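Monday, February 19, 2024
Hellville cell, two-arm unit. Wrist cable dressing + wrist camera check + grip settings.

Started late, Timo had the bench and the good hex keys. Found the ball-end ones in the Cirov box in the end. Somebody please put them back on the board.

Power down, arms in park pose, lockout on. Counter says 1,331 cycles on the left wrist since the last service sheet (Hanne's, December). Right wrist counter was never reset after the swap so that number is useless. Reset it today, wrote it on the tape on the cabinet door.

Left wrist first. Strain relief clamp was tight but the sleeve inside had crept back toward the elbow, so the slack was all sitting on the wrong side of the joint. Pulled it through by hand, re-clamped, paint mark on sleeve and clamp so we see if it creeps again. Jogged J6 end to end slowly with one hand on the cable. No tug at either limit. At full fold there is still a big arc standing out from the forearm. Don't like it but if I take that out it pulls tight when the elbow opens. Tried, put it back. Knut wants a spring retractor. Asked Schwerdtfeger for a price on the short one, no answer yet.

Right wrist: connector screws loose, both of them. Quarter turn and they were snug. Threadlock on, the weak kind. DON'T use the strong one here, last time the insert came out with the screw.

Wrist cameras. Lens wipe, dry cloth only. Bracket on one side had slipped a few degrees, fingertip sat way out in the corner of the view. Mark on the bracket did not line up with the mark on the housing. Roswitha thinks it gets knocked when people lean on the arm to reach the power strip, could be. Left it as found until I had reference shots, then set it.

Reference shots, saved with the entry:

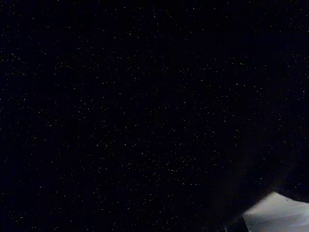 Wrist, over the dark speckled top. Fingertip in the lower right corner. 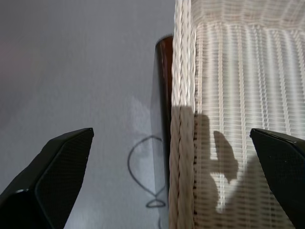 Wrist, fingers open beside the wicker. 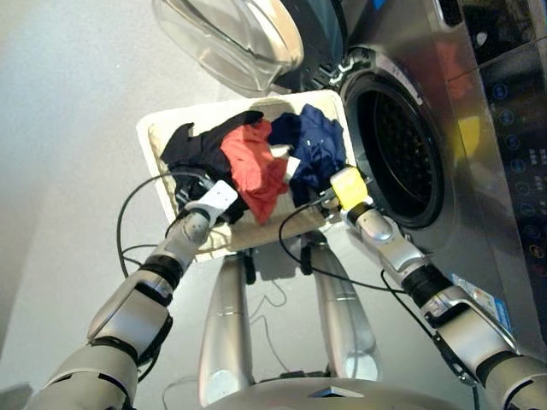
Head view, at the washer.

Re-aimed the slipped bracket to the scribed line, tightened in steps, checked again after a dozen jogs so it had a chance to move. Held. Exposure is on auto for both wrists and I want it off auto eventually, dark tops and white laundry in the same shift is asking a lot of it. Not today. Needs someone to sit down and pick values for both, and Friederike has opinions.

Cirov calibration routine: failed first time, "target not found". Lights over the bay were off on one side. Turned them on, passed. Ran it a second time to be sure, passed, numbers close enough that I kept the second set. Old calibration file renamed with _old, NOT deleted.

Grip settings. Left was at 100 percent, no idea who did that or when, not in the log. Back to 69 which is what the sheet says. Right was already at 69. Tried a towel and a thin T-shirt from the spares bin on each side, let go clean, no snagging on the finger edges. One pad on the spare set is starting to lift at a corner, put it in the reject tray with a note. We have 2 sets of pads left in the drawer, order more.

Cables on floor are still my main complaint. The loops hang low when the robot leans in and anything underneath gets dragged. Knut says route everything up the back of the column, I say fine but then the tool connectors need longer leads and who is making those. Settled for two velcro straps per forearm for now, one each side of the joint ring, loose enough to slide a finger under. Do not replace with zip ties. I cut 6 of those off in December and one had gone half way through the jacket.

Base: wiped, feet checked with the wrench, rear one turned a bit, rest solid. E-stop test ok from both stations. The pendant screen protector is peeling, ignored it.

Back in service after lunch at reduced speed. Slow run through the basket routine with me at the stop, watching the slevee marks. No creep I could see, but that was a short run. Whoever is on tomorrow morning look at the paint marks BEFORE homing, then bring the speed up.

Open:
retractor price (Schwerdtfeger), me
pads, Hanne orders, same part as last time
longer leads, Knut to measure properly, not by eye
exposure values, Friederike
counter for right wrist starts from zero today, copy it onto the Prurnley sheet as well or they'll phone again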